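Teaching the Gripper to Shut a Parts Box

By the second week of hand-held demos you'll have opinions about lids. Mine fill a notebook. A few tips from the bench at Stodstead, where we've recorded 922 runs on small organizer boxes and I've personally spoiled 200 of them.

Start every run with the lid open and flat. Half-closed starts look clever and teach the arm to dither.

Bring the pads in slowly, from a different side each time. If you always come from the right, so will your robot, until the day there's a coffee mug there.
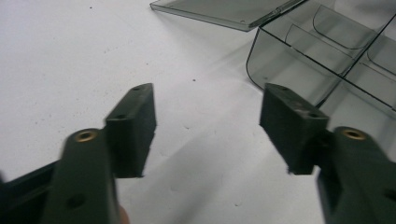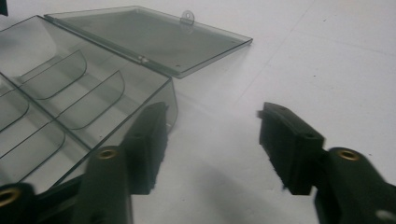
Lid open, pads still apart.

Smoky plastic is a pain under a bright lamp - go for soft, even light and keep your sleeves out of it. Wipe the table too. I skip this one, and Hamish Farquharson leaves me notes.

Push the lid near the latch side, follow it all the way over, then wait a beat before backing off. People yank away like the box is hot, and the arm copies that beautifully.

Stop at 13 runs and stretch your hand. Run 14 is always garbage. Delete it the same day - by Wednesday you'll have talked yourself into keeping it.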